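Subject: Re: open day at Havstead – was it worth the drive?

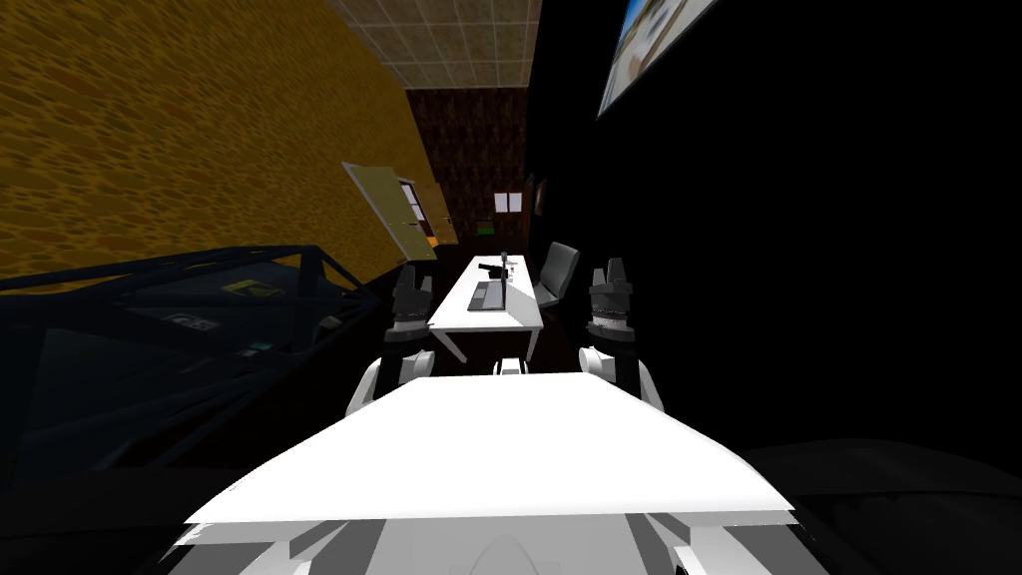

So what did they show us at the open day? Mostly a two-armed robot being driven around a simulated office, plus one short session with the real hardware at the end.

I promised the list a write-up, so here goes, and sorry it's long. I'm going to answer the earlier message in chunks, because it asked nearly everything I'd have asked myself.

> I couldn't make it to the Tovby open day in Havstead this time. Did anyone
> from the list go? I'd like to know (a) whether visitors got to drive
> anything or if it was all slides, and (b) whether they said more about
> Hellix than they did in the spring. My own arm at home is still stuck on
> the same shoulder problem and I'd love to hear how they deal with it.

On (a) – yes, we got to drive! They ran people through in small groups starting at 10 in the morning, and I got into the second one. You sit down, they give you a pair of hand controllers, and you look out over the robot's own top plate with an arm coming up on either side. The two grippers sit more or less level with each other and you look between them down a long room. There's a white table in the middle with a laptop open on it and a gray office chair beside it, and over on the left a big dark buggy sort of thing with a roll cage. I asked about the buggy and was told the room is meant to have bulky stuff in it, so you learn to mind your left elbow. I did not mind my left elbow. I hit that roll cage within a minute and got a polite beep for it.

The task was to get down the room to the table, pick up the slim bottle and put it back down closer to the chair. Sounds like nothing. My first try, I came in too fast and shoved the table. Second try I got both fingers around the bottle and then forgot which hand I was using, opened the wrong gripper, and sat there wondering why it wouldn't let go. The woman after me did it cleanly in one pass, so it can be done (she said she plays a lot of flight games, which made me feel a little better).

What surprised me was how fast the size of the thing sinks in. After ten minutes I'd stopped thinking about the controllers and was just reaching. Driving the base is a lot harder than moving the arms, in my opinion. You can't see your own back corners at all, and that got several of us when we tried to turn around at the table.

On (b) – they did talk about Hellix, and for longer than in the spring. It's the name for the whole simulator now and not only the scene builder, which had confused me before. They have 200 rooms in it at the moment and want to get to 1,000. Each room gets used over and over with the objects moved around. The one we drove in had been run 473 times before that morning, and there was a tally on a whiteboard to prove it. Of those, 163 were counted as good enough to keep. I thought that was a low share, and the presenter said it was pretty normal for a new room, with the numbers climbing once the operators get used to it.

The textures are a mixed bag, if you care about that kind of thing. There's a yellow wall that looks like mottled stone and would look very odd in any office I've worked in, and the other side of the room is nearly black. Somebody asked if that hurts and they said they change wall colors and lighting a lot on purpose, and that nobody should read too much into any one room.

About your shoulder – I asked! They don't fix it in software. On the real machine, which they call Joshi, they warm up both arms with a slow sweep before the first job of the day, and they recheck zero after lunch. If yours drifts only when it's been sitting overnight, I'd try that before you take the cover off again. They also said the cable run through the upper arm is the first place they look when one side lags. I wrote down the order of the sweep and can send it off-list, it's half a page.

The live session with Joshi was short, maybe a quarter of an hour, and it was slower than the simulated one by a good bit. It moved a mug from one shelf to another and then did it again the other way. I stood near the back and had a so-so view, so if anyone else was up front, please fill in what I missed.

Practical stuff: parking is behind the building and fills up early, coffee was free, and the room is cold. They're planning another one in October. Sign-up goes through the same form as last time, and you have to pick a driving slot when you register or you only get the talks.

I'd go again. I want another crack at that bottle.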